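Gripper trial cell, pre-run inspection with comments
Site: Velholm, bench 2
Inspected by: Aleksandra Szulc
Cell owner: Lachlan Mowat
Period: January

Scope: two-finger gripper (Prutero) against soft-pad gripper (Remutach), same arm, same wrist camera. Task set is desktop PC disassembly.

1. Emergency stop within reach of operator
Pass. Tested from both sides of the bench.

2. Finger screws tight, no play at the fingertips
Pass. Re-torqued after cycle 813. One screw on the Remutach set was replaced; see parts log.

3. Grip force limit set and locked
Pass with comment. Limit was found unlocked at the start of the shift. Garnet Campbell has locked it and changed the password.

4. Wrist camera lens clean, cable strain relief fitted
Pass. Both fingertips must stay in view with the jaws open. Do not move the mount between grippers or the comparison is void.

5. Workpiece isolated
Pass. Mains lead removed from the room, power button held in for ten seconds before the side panel comes off.

6. Loose cables clear of the finger path
Fail on first check, pass on second. SATA cables are the usual snag. Tuck them by hand before the run, with the arm in hold. 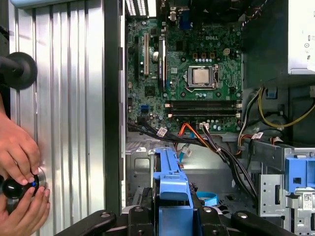

7. Hands in the work area only with the arm in hold or hand-guided mode
Pass with comment. Malinowski asks whether steadying a case by hand counts as being in the work area. It does. Speed cap applies in hand-guided mode.

8. Sharp edges
Comment. Chassis edges are unfinished on several older towers. Cut-resistant gloves are now listed for loading and unloading.

9. Controller log recording
Pass. Last file number 3821. Prutero log stops writing when the disk is full and gives no warning. Raised with Wasilewska.

10. Cycle count before next finger inspection
Set at 1000 for both types. Cruickshank wanted less for the soft pads, which show wear at the tip after up to 119 cycles on metal brackets. Left open.

Actions
Item 3: add lock check to start-up sheet (Campbell)
Item 9: disk space alarm (Mowat)
Item 10: decide pad interval before Saturday's run (Cruickshank, Szulc)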